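The Ferry to Nenditz

Missed the first boat. Of course he did.

Finbarr Breathnach stood at the end of the slip with one bag and the wrong shoes and watched it go, lights on already though it was barely three in the afternoon. January. The water the color of a nickel. A kid in a yellow slicker was coiling rope and would not look at him.

"Next one?"

"Seven."

"Seven tonight?"

"If Msimang says so." The kid went on coiling.

So four hours. He walked back up. The ticket office was a room with a heater and a bench and a woman behind glass doing a crossword. Msimang, by the badge. She took his money before he said where he was going. There was only the one place to go.

"You're for the funeral," she said.

"No. Well. Yes."

"Which?"

He sat down. The bench was cold right through his coat. He had the letter in his inside pocket, folded in three, and he'd read it so often the creases were going soft. Dated Jan 3, 2019, in his aunt's square capitals, and posted a week after she died. Somebody must of found it and put a stamp on it. Come and get the clock, it said. Don't let Trikitz have the clock.

That was all. No love, no name at the bottom.

He hadn't been over in eighteen years. Last time he was a boy more or less, nineteen, shouting in her kitchen with his jacket on. What about? Money. A boat he wanted her to sell. She kept winding the clock while he yelled, both hands, counting under her breath — nine turns, always nine — and when she got to the end she said there's soup. He went down the hill without any. That was the last thing she ever said to him. There's soup.

The heater clicked. Msimang filled in a word, rubbed it out.

"Who's Trikitz?" he said.

She looked up then. "You don't know Trikitz?"

"Should I?"

"He drove her to the doctor. Every month, and then every week. Fixed the roof." She thought about it. "She couldn't stand him."

"Why not?"

"He hummed."
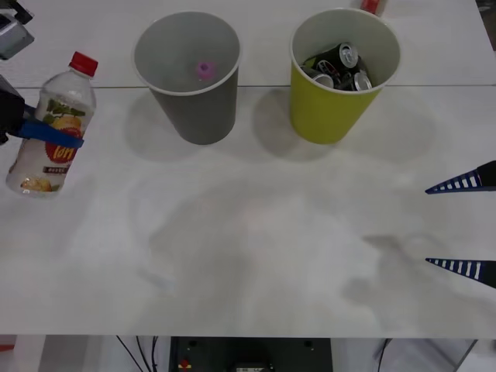

Two paper cups and a bottle with a red cap.

At six it started to blow. He bought tea from the machine, drank half, went out to look at the water and came back in. Somebody had turned the sign to DELAYED. Msimang had her coat on, then off again.

"Is it going or isn't it?"

"Ivis is thinking."

Ivis was the skipper. He could see her from the door, standing on the deck with her hands in her pockets, face up, like someone listening to a neighbor through a wall. She stood there a long time. Then she went inside and the engine started.

He ran. Nearly left the bag.

It was a rough crossing and he was sick once, over the side, neatly. Three other passengers. A couple with a dog, asleep, even the dog. And a big man in a knit cap who sat across from him with his boots apart and a cardboard box on his knees. Humming. No tune to it. Up a bit, down a bit.

Oh no, thought Finbarr.

He looked at the box. The box was tied up with green twine. It was the right size. He looked at the floor, then at the box again, and the boat dropped and came up hard and from under the cardboard came one small clear note. A bell. He knew it the way you know your own front door.

"That's hers," he said. Louder than he meant.

The man stopped humming.

"You took it off the island?"

"Took it to be mended. Mainland." Slow voice. "It quit the night she went. I thought, well. Somebody'll come for it, and it ought to be going when they do." He turned the box a little on his knees, to square it up. "You'd be the nephew. You've got her chin."

Finbarr had a speech. He'd been putting it together since the train, a good one, with the letter in it. He felt for the letter. The paper was damp.

"She say anything about me?" said Trikitz. "In the end? She wrote a lot of letters, at the end. I put the stamps on for her. After, I found one more and I put a stamp on that."

The dog woke, looked at them both, lay down again. Out the window there was a light, and under it another, and then the whole row of them along the harbor wall at Nenditz, jumping around with the swell.

"She said you fixed the roof," Finbarr said.

Trikitz nodded for a while. His eyes had gone wet and he wiped them with the cap and put it back on crooked.

"It wants winding at night," he said. "She was particular. Nine turns."

"I know."

"I never could get it right. I'd lose count. She said it was the humming."

The engine dropped and they bumped along the tires on the wall, once, twice. Ivis was shouting at someone about a line. Trikitz stood up, too tall for the cabin, and held out the box, and Finbarr took it in both arms. It was heavier then he remembered. He could feel it going, through the cardboard, against his ribs.

"Is there anywhere to eat?" he said. "This late?"

"No," said Trikitz. "There's soup at mine."

They went up the hill.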